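# Nomer: breeding tables for Tramemix

Nomer is a set of plain text tables for the creature-collecting game Tramemix. It lists which parents can produce which offspring, how long each egg takes, and what habitat the hatchling needs. 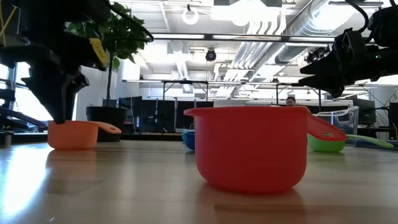 Measuring cups in red, orange, blue and teal.

## Contents

- `pairs.csv`: 1,000 parent pairs, one per row
- `eggs.csv`: hatch time in minutes, by species
- `habitats.csv`: the 9 habitat types and their upgrade costs

Parent order doesn't matter. Each pair is stored once, in alphabetical order, so sort your two names before looking them up.

## Known gaps

Fumano hybrids only breed during the January event and most of their rows have no hatch time. Odds are left blank for any pair with fewer than 300 logged attempts.

## Updating

Edit the CSV, run `check.py`, and send a patch to Arben Tomić. Please log at least 100 attempts before you change an existing rate.

Last table update: Oct 1, 2023

## Comments

**Lejla Yordanov:** Moss x Ember gives me a Spahić every few tries but the pair isn't in the file. Should I add it?

**Arben Tomić:** Yes please, leave the odds column blank for now.

**Ferhat Sönmez:** eggs.csv has the Frost Spahić twice with different times. The longer one matches my game.

**Stojan Nikolaidis:** Same here, longer one.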